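Cuaderno de taller, reparación de peluches y textil pequeño
27 de diciembre de 2025

Entrada larga, que llevo varios días apuntando en papeles sueltos y hay que pasarlo todo antes de que se pierda.

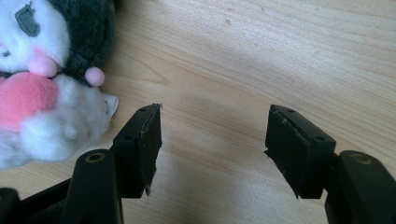 Lo primero, las pruebas de lavado con el jabón nuevo de Zellora. Lo compramos a principios de diciembre para sustituir al de siempre, que ya no lo sirven en garrafa. Probado en retales, no en piezas de clientes. Seis retales: pelo largo negro, pelo corto blanco, terciopelo rosa, felpa gris, algodón crudo y un trozo de mohair viejo que quedaba en el cajón de abajo.

Dosis: 5 ml por litro, agua a temperatura ambiente, remojo corto, sin frotar. Aclarado doble.

Pelo largo negro: suelta color en el primer aclarado, poco. En el segundo ya sale limpio. Seca apelmazado y hay que abrirlo con la carda blanda. Si se carda con la punta todavía húmeda queda mejor que en seco del todo.
Pelo corto blanco: bien. No amarillea, que era lo que me preocupaba del jabón anterior.
Terciopelo rosa: marca de agua en el borde. Repetido mojando la pieza entera y la marca no sale. Conclusión para todos: el terciopelo no se limpia por zonas, o entero o nada.
Felpa gris: sin novedad.
Algodón crudo: encoge algo, lo esperado.
Mohair: se le cayó pelo en el aclarado. El retal estaba ya muy seco de base, así que no sé si echarle la culpa al jabón. Hasta repetirlo, el mohair se sigue limpiando solo en superficie, con paño.

Falta la prueba que de verdad nos interesa, que es blanco cosido junto a negro. Tengo preparada una muestra con las dos telas unidas por costura y relleno detrás. Sospecho que el color que suelta el negro se va a ir por la costura hacia el blanco mientras seca. Idea: secar con el lado blanco hacia arriba y papel secante metido debajo del negro, cambiándolo a menudo. Si alguien empieza antes que yo, que anote cuánto tarda en secar, porque de eso depende casi todo.

Relleno. Ha llegado el saco de fibra de Cikik. Es más resbaladiza que la anterior y se apelotona menos. Para cabezas me gusta. Para patas y brazos no tanto, se mueve hacia la punta y deja hueco en la articulación. Mezclada a partes iguales con la vieja aguanta mejor. Rellené el oso de prueba con 146 g en el cuerpo y queda firme sin estar duro. Con menos se dobla por la cintura al sentarlo.

Recordatorio que ya está en otra página, pero lo repito porque esta semana volvió a pasar: la fibra se abre con los dedos antes de meterla. Si entra a puñados, se notan los bultos por fuera a los pocos días y toca descoser.

Costura de cierre. Sigo con puntada escalera e hilo encerado. Probé el hilo de poliéster de Breluseo, el del cono de 440 m. Es fuerte y no se deshilacha al enhebrar, pero brilla. En pelo largo da igual porque no se ve. En telas lisas se ve desde lejos y no lo usaría. Lo he dejado en el estante de la izquierda con una etiqueta que pone SOLO PELO LARGO.

Con agujas curvas estamos mal. Quedan las grandes y una mediana con la punta tocada. Pedir.

Pompones y piezas pequeñas añadidas. Cambio de método. Hasta ahora los fijábamos con unas puntadas por la base y nudo por dentro. Ceden, sobre todo cuando la tela de debajo es elástica. Desde ahora: refuerzo de algodón por el revés, hilo atravesando el centro del pompón de lado a lado, vuelta, y remate sobre el refuerzo. Se tarda el doble. Hice la prueba de tirón con el dinamómetro y la muestra nueva aguanta bastante más que la vieja, aunque no apunté el valor de la primera y la comparación no sirve para enseñársela a nadie. Repetir anotando las dos.

Aplicaciones planas de fieltro o felpa (parches de ojo, hocicos, almohadillas): si solo se ha levantado el borde, no descoser entero. Puntada invisible muy junta siguiendo los agujeros originales. Si los agujeros se han abierto, entonces sí, fuera, y refuerzo por detrás.

Máquina. La Skála hace ruido otra vez al bajar el prensatelas. La abrí, había pelusa negra compactada junto a la lanzadera. Limpia y engrasada. El ruido ha bajado, pero no se ha ido. Creo que es el muelle. No coser pelo largo en ella hasta que lo mire con calma; para eso está la otra, que va más lenta y se limpia en un momento.

La carda de púa fina está doblada por una esquina. Engancha. La he apartado en la caja de cosas por arreglar.

Pendiente:
Muestra blanco y negro, lavado y secado.
Repetir mohair con otro retal.
Prueba de tirón, método viejo y nuevo, con valores.
Pedir agujas curvas medianas y papel secante.
Muelle de la Skála.
Etiquetar el saco de Cikik con la fecha de apertura, que se me ha olvidado.

El mechón de muestras teñidas que hay colgado junto a la ventana no se toca, está para ver cuánto pierde con la luz y lleva poco tiempo.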